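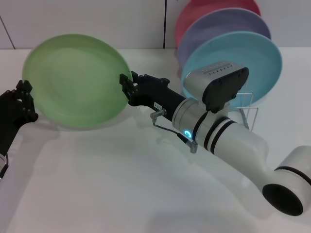
Henok Araya
Technical Support Lead, Zarkeck

Dishwasher Rinse Aid and Water Hardness: Frequently Asked Questions

What hardness setting should I use?
Set the softener to match your local water report. At 15 grains per gallon, use level 4. Well water should be tested again each February.

Does the softener need salt at every hardness level?
No. At level 0 the softener is bypassed and the salt light stays off.
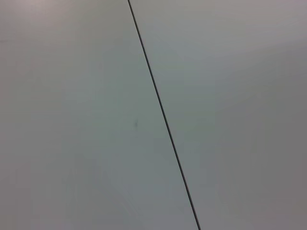 At levels 1 through 5, fill the reservoir with coarse salt only. It holds up to 2 pounds. Table salt contains additives that clog the resin bed.

Why do my glasses look cloudy?
Wipe one with white vinegar. If the film comes off, it is mineral scale; raise the setting one level. If it stays, the glass is etched and the damage is permanent.

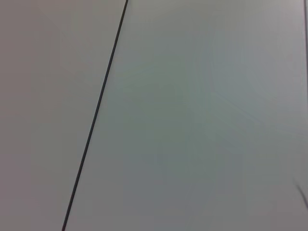 Can I use rinse aid with all-in-one tablets?
Yes. Set the dispenser to 1 and raise it if spots remain after 28 cycles.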